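Magazine > Features > Home & Garden

Print this story | E-mail this story
Reading time: 6 minutes

The Tomatoes That Wouldn't Quit

By Chelsea Greenwood

My grandmother put up green tomatoes every fall of her life, and every fall I swore I would ask her how she did it, and then the pie would come out or the cousins would start arguing over cards and I'd forget. She kept them in the cold back bedroom of the house in Clelendale, the one with the iron bed that we were all a little afraid of, and we ate the last of them sometime after New Year's. They were not as good as an August tomato. They were a great deal better than anything you could buy in January, and she served them sliced thin, with salt, on a plate with a chip in it.

I have been thinking about those tomatoes because our first frost warning came early this year, on 19th September, and I had a garden full of fruit as hard and green as limes. I stood out there in my husband's coat with a flashlight and picked until my fingers hurt. When I finally weighed the whole haul on the bathroom scale (don't tell anybody) it came to 68 pounds. Sixty-eight pounds of green tomatoes, and only so much relish a family will eat before they start hiding the jar.

So I did what I should have done thirty years back and went to ask people who knew.

Goramstead, two valleys over from us, is the place to go if you want to talk about keeping food. The growing season is short up there and the cellars are deep, and there is hardly a household without an opinion on the right way to store a carrot. I spent the better part of a week driving around in it with a notebook, and came home with a trunk full of squash I hadn't planned on and the names of more apples than I knew existed.

The first thing I learned is that a tomato has to reach a certain point before it will ripen off the vine at all. The growers call it mature green. The fruit is full size, the skin has gone a bit glossy, and the color has lightened at the blossom end, almost to white. If you cut one open, the seeds slide away from the knife inside their jelly. A tomato that hasn't gotten that far will only shrivel, and you may as well fry it. I went home that night and sorted mine at the kitchen table, and a good third went straight into the frying pile, which pleased my husband very much.
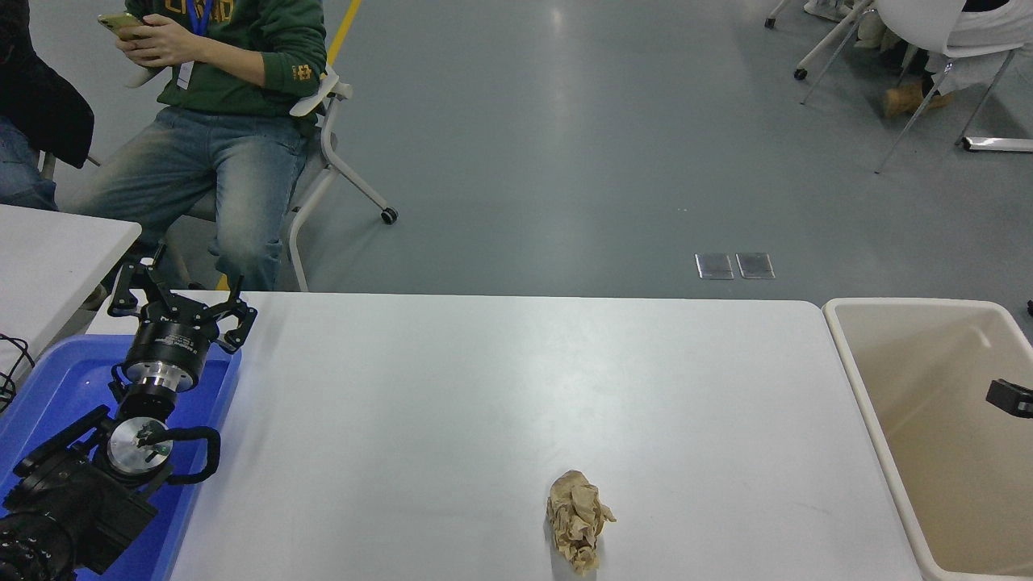 Wrapping is where the arguments begin. My grandmother used newspaper, and so did everybody's grandmother, apparently, but a good many of the people I met have gone over to plain brown kraft paper, which doesn't leave ink on your hands and can be used for years if you smooth it out again. It doesn't need to be pretty. A sheet that has been wadded up into a ball, all folds and creases, is softer than a fresh one and goes around the fruit more easily, and one woman told me she crumples every piece on purpose before she starts. You want the paper loose, with a twist at the top so it can be opened for a look. Each tomato gets its own wrapper, so that if one goes bad it keeps its troubles to itself.

Then there is the matter of temperature, and I will admit I had been doing this wrong my whole married life. I kept mine on the windowsill. A windowsill is too hot at noon and too cold at midnight, and the sun toughens the skin. What you want is a dark, steady place near 60 degrees, and at that temperature a mature green tomato takes a few weeks to color up. Put some in a warmer room and they'll hurry along, and in this way you can spread the harvest out to suit yourself. Do keep them out of the refrigerator, where they lose what flavor they have and go mealy besides.

The variety matters too, more than I would have guessed. The one I heard praised in kitchen after kitchen was Karaki, a thick-skinned, orangey-red keeper that looks like nothing much on the vine and that you'd pass right by at a farm stand. Tadevetti has its admirers too. It's a longer tomato, a little dry for a sandwich but lovely in a pan with butter, and it was a Tadevetti that held the record in the notebook I was shown by a retired schoolteacher who has written down every tomato supper she's had since her children left home. It lasted 151 days from picking. She ate it on toast with a poached egg and gave it four stars out of five, and she took off the star because the egg was overdone.

I asked her whether it was worth the bother, checking the boxes each Saturday, turning things over, sniffing. She looked at me as though I'd asked whether it was worth the bother of having a dog. Then she sent me down her cellar stairs to see for myself. It smelled of earth and apples, with something sharp underneath that took me straight back to the iron bed and the cold back bedroom, and I stayed down there rather longer than was polite.

Mine are in the hall closet now, 6 boxes deep, with the coats moved upstairs and everyone complaining about it. I open them after supper. Most nights there's nothing to report. Last night one near the bottom had a blush of pink on its shoulder, so I wrapped it up again and put it on top, and wrote the date on the paper in pencil. If you're starting your own, keep them in single layers if you have the room, and take the stems off first, as they'll poke a hole in the neighbor. And save your green ones that didn't make the grade. Cornmeal, a hot skillet, plenty of black pepper.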